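Oficina de Cuidados com a Roupa, módulo 2
Dobrar em cima da cama: notas de aula
Prof. Jericho Rivera, Centro Comunitário Samonte, sala 7

Hoje entramos na parte de que mais gosto! No módulo 1 falámos de lavagem e de etiquetas; agora passamos à dobra, e a primeira pergunta de toda a turma é sempre a mesma: onde é que se dobra? A cama ganha de longe. Tem a altura certa para a maioria das pessoas, tem espaço para os montes e obriga-nos a acabar antes de dormir (argumento imbatível).

Antes de começar, estiquem bem a manta. Uma base enrugada passa as rugas para a peça de cima, sobretudo nas malhas finas.
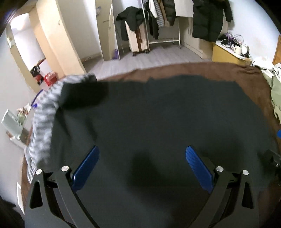
Ustano, outubro

Reparem no pano cinzento-escuro estendido sobre a manta castanha: está quase todo plano, mas ainda tem dobras suaves do lado esquerdo e a borda do fundo saiu irregular. É por aí que se pega! Alisem do centro para fora, com a mão aberta, e só depois acertem as bordas. Quem dobra primeiro e alisa depois fica com um vinco torto que nem o ferro perdoa.

O tecido às riscas cinzentas e brancas, todo amarrotado, pede outro tratamento. Nas riscas temos uma ajuda maravilhosa, porque servem de régua: sigam uma delas de ponta a ponta e a dobra sai direita.

As roupas soltas junto à beira direita, brancas e verde-salva, são o nosso monte de espera. Separem por cor ou por tipo, como preferirem, mas decidam antes de pegar na primeira peça. Eu separo por tipo, e os brancos ficam para o fim, com as mãos acabadas de lavar.

Vocabulário da aula: vinco, ourela, bainha, dobra em terços, dobra em rolo.

Para casa: escolher uma peça grande e lisa e dobrá-la em terços, primeiro na cama e depois numa mesa. Escrevam duas linhas sobre a diferença. Leitura de apoio: caderno Pranik, página 135, a parte sobre malhas e algodões. Tragam também uma peça às riscas, que na próxima aula vamos ao rolo!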